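Working notes and data card for `trikden-labels`, a table of care-label text transcribed from household textiles. Read the "Known problems" section before joining it to anything.

## Contents

| File | What it holds |
|---|---|
| `labels.csv` | one row per label, transcribed as printed |
| `symbols.csv` | care symbols, keyed to `label_id` |
| `fibers.csv` | fiber names and percentages, split out from the label text |
| `notes.txt` | transcriber remarks, free text |

All files are UTF-8 with Unix line endings. Fields are comma-separated and quoted only where needed. Empty means the label did not carry that information. The string `ILLEG` means something is printed there but could not be read -- do not treat the two as the same.

## Source

The labels come from towels, bed linen, table linen and curtains passed to the Trikden reading room in November. Clothing was left out. Garment labels follow different placement habits and would need a separate `position` vocabulary.

Each label was read by two people working separately. Where the readings differed, a third reader picked one, and the rejected reading went into `notes.txt` under the same `label_id`.
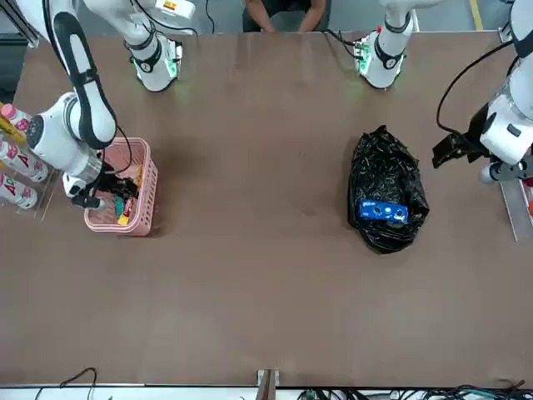 *Text: Naa Agbeko. Schema: Harsh Dubey. Last edited 19 Mar 2025.*

## Fields in `labels.csv`

- `label_id` -- integer, never reused after a deletion
- `item_type` -- `towel`, `bed`, `table`, `curtain`
- `lang` -- ISO 639-1 codes, separated by semicolons, in printed order
- `text_raw` -- the full text, line breaks kept as `\n`
- `maker` -- as printed, including accents
- `attach` -- `sewn`, `printed`, `heat`, `unknown`
- `legibility` -- 1 to 4, where 4 is fully legible

`maker` is not normalized. Štěpánek appears in three spellings, one of them without any accents, and all three are left as they stand. A lookup table is in progress on the `makers` branch.

## Fiber percentages

Percentages in `fibers.csv` are copied, never computed. They do not always add up to 100. On 22 labels the total is off, mostly where a trim or backing is listed together with the main fabric. Those rows carry `sum_flag = 1`.

Fiber names are mapped to English in `fiber_en`. The original word stays in `fiber_raw`. "Viscose" and "rayon" are kept apart, following the label.

## Known problems

1. Labels in Zornine packaging were transcribed from the cardboard sleeve in the first pass. Mawuli Gyamfi redid these from the sewn label, but `attach` still says `unknown` for six of them.
2. Temperature values in Fahrenheit and Celsius share the column `temp`. Check `temp_unit` every time.
3. The bleach triangle was coded with the old scheme until v3. Rows from before that have `scheme = old`, and the crossed triangle with two diagonal lines has no equivalent there.
4. Welterora labels print the language codes in a fixed block even when the matching text is missing. `lang` reflects the text, not the block.

## Loading

```
import pandas as pd
df = pd.read_csv("labels.csv", dtype=str, keep_default_na=False)
```

Without `keep_default_na=False`, empty fields turn into NaN, and so does the literal string `NA`, used by one maker as a batch code.

## Corrections

Open an issue with the `label_id` and the corrected string. Yaa Acheampong handles transcription, Yusri Yeoh handles symbols. Changes to the schema wait for the next numbered version.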